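Wasness Pocket 4 Review: A Decent Handheld With a Stubborn Battery

Posted Monday, September 22, 2025

The Wasness Pocket 4 is the company's first handheld game player with a full-size headphone jack and a removable back plate. I bought mine at full price and have used it most evenings this month, mainly for older platform games and one long role-playing game, Galtine, which came preloaded as a trial.

The screen is the best part. It is bright enough to use on the porch in the afternoon, and text in menus stays sharp when you tilt it. Colors run a little warm out of the box. There is a slider for this under Display, two menus deep, and I moved it one notch to the left and left it there.

Buttons are fine. The four face buttons have short travel and a soft click. The direction pad is stiffer than I like for fighting games, and diagonals sometimes register as straight up. The shoulder buttons are narrow, and people with large hands will end up pressing them with the side of the finger. The sticks are good and sit low enough that the unit slides into a jacket pocket without catching.

Storage is listed as 122 GB free after the system software. Galtine takes up a lot of that once you buy the full version. The card slot is under the back plate, so plan on getting a card early and leaving it in.

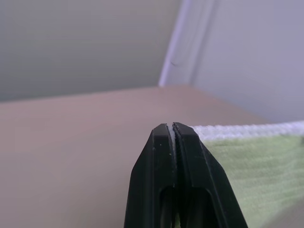
Grip is where Wasness made a change from the older model. The sides of the case are now smooth matte plastic, and my thumbs slid during longer sessions, mostly in warm weather. Matte black also shows everything. Light specks of dust or lint stand out on it the way they do on the black finger in the photo, and I wipe the Pocket down more than any player I have owned. I ended up buying the Tonavano sleeve, a thin rubber cover with ridges along both sides, and it fixed the sliding. It should have been in the box. The sleeve does cover the lower speaker holes slightly, and sound is a bit duller with it on.

Battery life is the weak spot. With brightness at 50 percent and wireless off, I got about 8 hours in simple games. Galtine drains it much faster, and the fan comes on within a few minutes of loading a town. The fan is not loud, but you will hear it in a quiet room. Charging from empty takes most of an evening with the supplied cable. A stronger charger did not speed it up.

The store is slow. Search works only on exact titles, and the sale page mixes full games with add-ons. I bought an add-on for Oral, a word game with a silly name that I play a lot, and had to restart twice before it appeared in the library. Refunds go through a web form. I have not tried one.

System updates have been steady. The September update fixed the problem where the clock reset after a full drain. It also moved the sleep setting to a different page, so check there if yours starts staying awake in the bag.

If you have the previous Pocket and it still holds a charge, I would keep it. The new screen is better, but you give up the textured sides and gain very little playing time. Buyers coming from a phone will get more out of it, especially for platform games. Add the price of a sleeve and a memory card before comparing it with anything else. I would also wait on Galtine until the trial runs out, as the full version has been discounted twice since I got mine.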